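Como tirar manchas de uma bancada de mármore claro

Eu moro com mármore claro há quatro anos e já fiz de tudo com ele: café, limão, vinho, vaso de planta esquecido no mesmo lugar o verão inteiro... Então vamos lá, que dá pra resolver muita coisa em casa!

1. Descubra que mancha é

Se a marca é escura e fica dentro da pedra, é mancha mesmo. Se ficou fosca e clarinha, foi ácido, e aí pasta nenhuma resolve (só polimento). 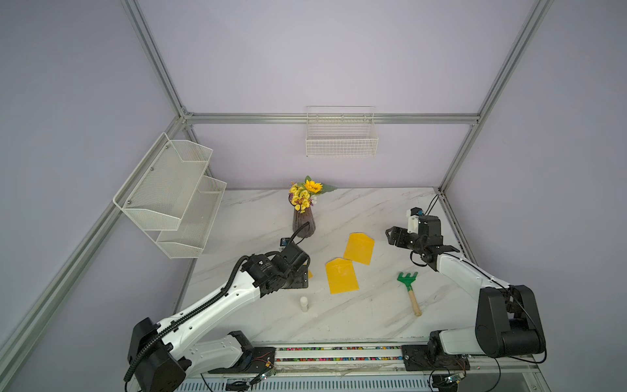 Uma leitora escreveu que no travertino dela a marca do limão sumiu com pó de polir da Grendden, mas precisou passar duas vezes. Eu nunca usei em travertino, fica a dica.

2. Lave antes de tudo

Água morna e sabão neutro, 4 gotas para 1000 ml. Pano macio, nada de esponja verde, e seca bem.

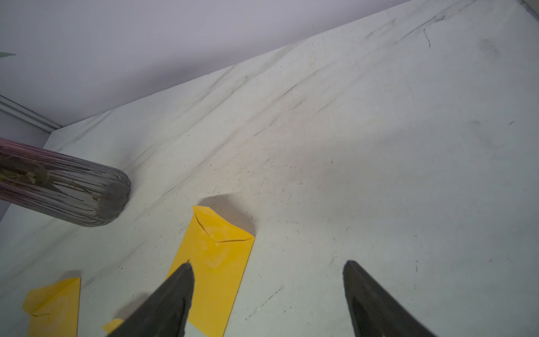
3. Faça a pasta

Bicarbonato com água até virar um creme grosso, tipo iogurte. Espalhe passando um dedinho da borda da mancha e cubra com filme plástico.
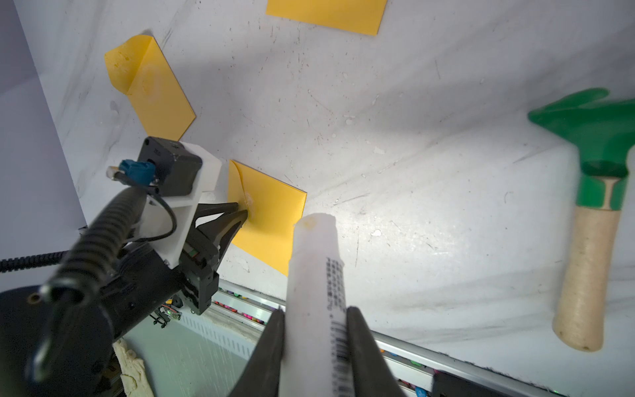
Deixe até o dia seguinte, tire o filme e espere secar sozinha antes de remover com espátula de plástico. Mancha de óleo velha me pediu três rodadas, paciência! 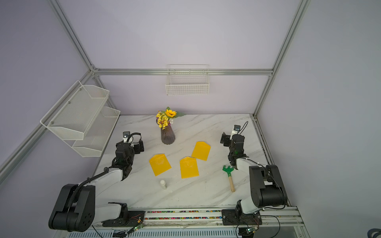

4. Impermeabilize

Eu uso o da Enen: passo, espero 15 minutos e tiro o excesso. Repito todo mês de julho.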